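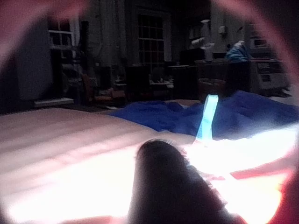

Gripper finger at the mattress, with the blue blanket behind.

Clanora Gripper Kit: equipment review
Grilstead College Robotics Society, 26 April 2026

The Society bought the Clanora kit in January for the second-year household handling project, in which students work with bedding and other soft items in a furnished room. It replaces the older Mersha set, which remains available for loan.

Assembly is within the ability of a new member. The printed guide is clear on the fingers and poor on the wrist camera, and students should set aside an evening for the camera alone. The close view from the wrist is useful when judging an approach to fabric, but it copes badly with bright windows. Curtains should be drawn before a session where the room allows it. 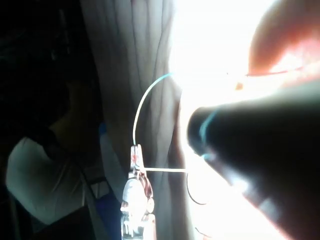
Cable routing is the weakest part of the design. The supplied clips are stiff, and Mihret Alemneh, who led the project, recommends checking every lead by hand before power is applied. Spare leads may be ordered through the Stitadville store, although delivery is slow.

The fingertips have worn well over 300 logged grasps. The maker suggests replacement at 1000, a figure the Society has not yet been able to test.

The kit is recommended for supervised groups of up to five – larger groups will find that there is too little to do. It is less suitable for competition use, as the fingers are slow to close. Bookings are made through the equipment desk in the usual way.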